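Merdale Home and Pantry Open Day, 28 March 2026

I went to the Merdale open day expecting to be sold something, and I was, twice, before I had my coat off. The first was a loyalty card. The second was the idea that a kitchen cupboard is a "system."

Merdale used to be a wallpaper and flooring warehouse. Since January the front half has been given over to food storage, packed lunches and what the leaflet calls "the everyday pantry." Admission was free, parking was 6 dollars, and the coffee was the same price as the parking.

The flooring people are still there. Wineo planks run down the main aisle, and a man with a lanyard told me they were there for people to "experience underfoot." I experienced them. They felt like a floor. To be fair, a couple ahead of me spent a long time crouched over the joins and seemed pleased, so maybe I'm just not the customer.

Past the floors you come to the Czerwiński stand, which sells jars. I have nothing against jars. I own too many of them already, and I know how it goes: you decant the rice, you decant the lentils, you lose the cooking instructions, and a month later you're holding two jars up to the window trying to decide which one is the couscous. I put this to the woman at the stand and she showed me the labels. The labels cost extra. The lids are good, I'll give them that. They close with one hand and don't pinch.

The talk at eleven was by Celina Baran, who runs the lunch-packing workshops, and it was the best part of the morning. She began by asking how many of us had thrown out a packed lunch that came home untouched, and most of the room put a hand up. Her main point was that people pack too much and pack it in the wrong order. Heavy things go in first. Anything squeezable goes along the side, standing up, with the seal at the top. She packed a bag in 60 seconds while talking, then asked someone from the front row to do it, and he got a banana stuck under a drink bottle and gave up.

I had a few doubts. She was very keen on pouches, and I'm not. They are easy for small hands and they don't leak much if the seal is sound, but a child can finish one in the time it takes to say so, and you can't rinse one out and use it again without a fight. When I asked about this she said a pouch beats a whole apple with one bite out of it. I still don't think that settles the matter, but I wrote it down.

She also made a claim about color, that children will go for the bright packet before the plain one whatever is inside. Maybe so. I would have liked to see it tried with adults, because I caught myself doing the same thing at the Skosby stand with a box of crackers I didn't want.

After the talk you could wander through to the back, where the packing and sorting goes on among leftovers from the wallpaper days. Pink paper with big purple and orange butterflies is not what I'd choose to look at while handling lunch supplies, though a girl of maybe 7 told her father it was the best room in the building.
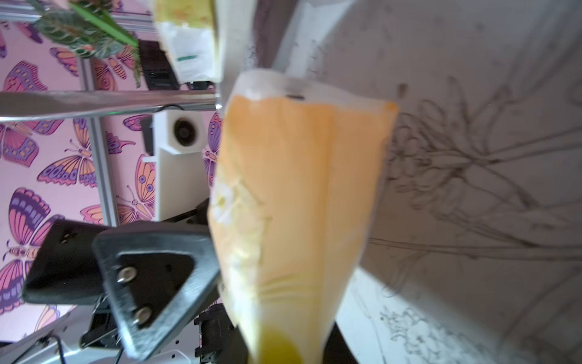
What I wanted to know was how much any of this saves. The leaflet says a sorted pantry "pays for itself," with no sum attached. I asked at two stands and got a smile at both. If you already own shelves and a marker pen, I suspect the saving comes from looking in the cupboard before you go to the store, and you can do that for free.

Skosby had the only thing I bought: a plain divided tray, no lid, for keeping small packets upright in a drawer. I've had it in use for a few days now. The packets stand up. The drawer is a little harder to close than it was.

Would I go again? For the talk, yes – sit near the front, as the microphone was poor and the heating was loud. Skip the first aisle unless you need a floor. The next open day hasn't been announced, and the lady at the door said to check the notice board by the parking lot.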